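Reading time: 4 min

3.2 Visitor dispersal in the Skururdale valley

Guided walking holidays in Skururdale are sold as fixed weekly packages, with transfers, half-board lodging and a set order of excursions. Most guests reach the upper valley by coach in the middle of the morning and leave it before four in the afternoon. Earlier work on the area (Figueroa and Tzanetos) treated this pattern as a result of the road timetable alone. We tested a second explanation, which is that the order of excursions printed in the brochure fixes where guests spend their unguided time.

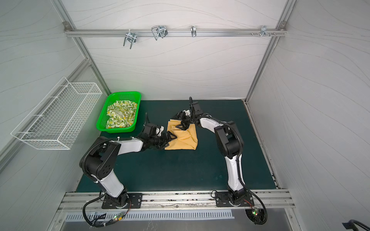 Booking records were supplied by one operator, Susico, for a single season ending in August. After duplicate and cancelled entries had been removed, 3823 bookings remained. Each record gave the party size, the length of stay, the lodging village and the excursions chosen in advance. Payment details were deleted before transfer, so spending in the valley could not be taken from this source and was measured by survey.

The survey was handed out at breakfast on the last full day of each stay. Of the 500 forms issued, 410 were returned in a usable state. Guests marked on a map the places they had visited without a guide and gave the time of day for each visit. Forms with no times were kept for the analysis of place and left out of the analysis of timing.

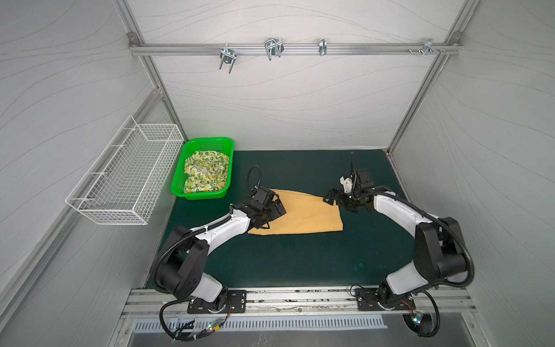

Does a guided excursion early in the week change where guests walk later on their own? Guests who had been taken to the old harbour on their first full day were more likely to return there unguided, and they stayed longer on the second visit than guests who had first seen it late in the week.

The effect was weaker for the upper valley, where the last return bus limits any afternoon visit. Parties lodged in the village of Duan showed almost no change, as the harbour path starts beside their lodging and was used throughout the stay whatever the programme. Party size had a small influence: couples moved between villages more often than larger groups. Length of stay was not a useful predictor once lodging village had been included in the model.
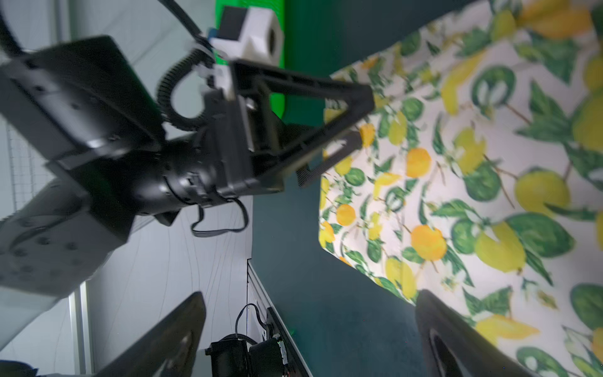 3.3 Limits of the data

The records cover one operator and one season. Independent travellers, who tend to arrive by car and book rooms directly, are absent from both sources. Map marks were coded by two of the authors (Long and Baek) working separately, and disagreements were settled by a third (Sembiring). Most disagreements concerned the harbour path, where a mark could refer either to the path or to the chapel above it. Such marks were assigned to the path.

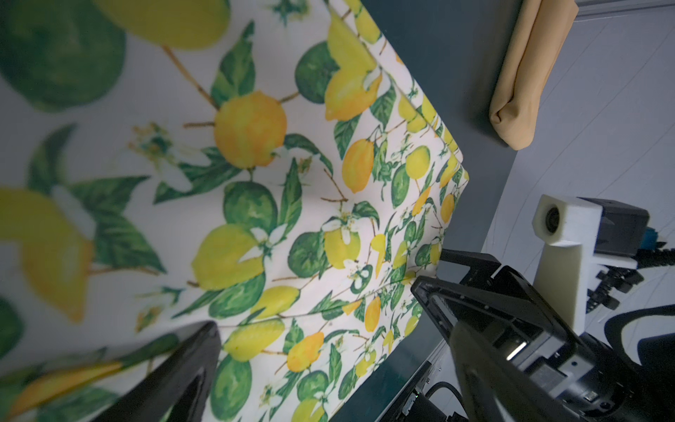 Figure 4. Printed fabric with lemons, limes, leaves and white blossoms.

Recall error is likely for visits made early in the week. We did not correct for it, and the timing results for the first two days should be read with that in mind.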